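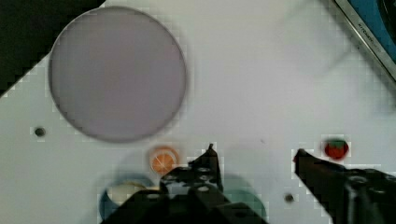 Why does a glazed plate develop a net of fine cracks years after firing? The glaze and the clay body shrink at different rates as the kiln cools. If the glaze shrinks more, it is held in permanent tension, and it relieves that tension by cracking, sometimes long after the plate was sold.

Tableware | Materials

December issue
By Phúc Diệp

The trade calls this crazing. It is measured through thermal expansion, and the figure that matters is the gap between body and glaze. A glaze under slight compression is stable. A glaze under tension will fail at some point, and the date depends on thickness, moisture and use.

Moisture is the slower cause. Earthenware fired too low stays porous, takes up water through the unglazed foot, and swells by a very small amount. The glaze does not swell with it. Sevar, a pottery works that fires its main body at 1,122 degrees Celsius, tests every new glaze by heating sample plates to 200 degrees and dropping them into cold water. The cycle is run 4 times. Plates are then inked, wiped and read under a lamp, where any crack holds the color.

Vindska, which supplies restaurants, sets a harder limit. Its buyers ask for more than 300 dishwasher cycles without visible crazing – a test that also shows up glaze dulling from alkaline detergent. Dulling is a separate fault, caused by silica leaching from the surface, and a plate can pass one test and fail the other. 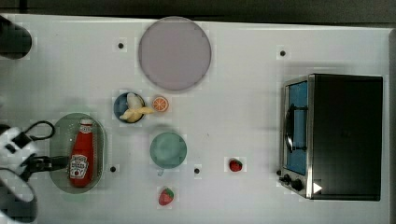

Oval green plate with a red ketchup bottle lying on it.

The usual repair is made in the recipe. Adding silica to the glaze lowers its expansion. Replacing part of the sodium with boron or lithium does the same, though lithium is costly. Adding silica to the body raises the body's expansion and closes the gap from the other side. Tritolon publishes its expansion values with each batch of frit, so a studio can work out the fit before firing a trial.

Overcorrection has its own cost. Too much compression makes the glaze flake off at rims and handles, a fault known as shivering, and the flakes are sharp. Plates that shiver should be withdrawn from food use and the batch scrapped.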